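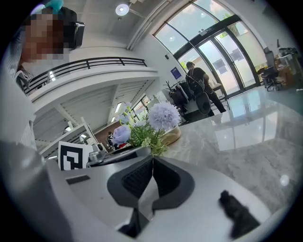
Ettore Farina would keep artificial stems away from the back of a counter altogether, on the grounds that dust settles where a cloth can't reach. His preference is a low pot near the front, turned a little every week so that both sides fade at the same rate.

Counter arrangements, set 2
Posted 2025-04-27

This page covers low arrangements for service counters and reception desks. The limits are the usual ones: the pot must be stable without a liner, the blooms must stay below eye level for a seated person, and nothing may hang over the working side.

Lavender group, shallow pot. The largest bloom is a pale lavender carnation type with ruffled petals, placed to the right. A lavender rose sits lower and to the left of it.

Filler. Clusters of smaller pale lilac blossoms on thin stems rise above the rose. Green leaves and small yellow-green sprigs spread between the blooms and soften the outline.

Pot. Tan and gold, shallow. A shallow pot needs weight at the base. We use 427 grams of washed gravel under dry foam for this size and check the balance before the stems go in.

Spacing. Leave a hand's width between the foliage and any tray or card on the counter. Leaves that touch a tray get bent each time it is moved.

Cleaning. Soft brush first, then cool air from a dryer on its lowest setting. No sprays on fabric petals. Lilac shades mark easily.

The Prantl order sheet lists the lavender mix as item 119. White and cream versions will be added in July.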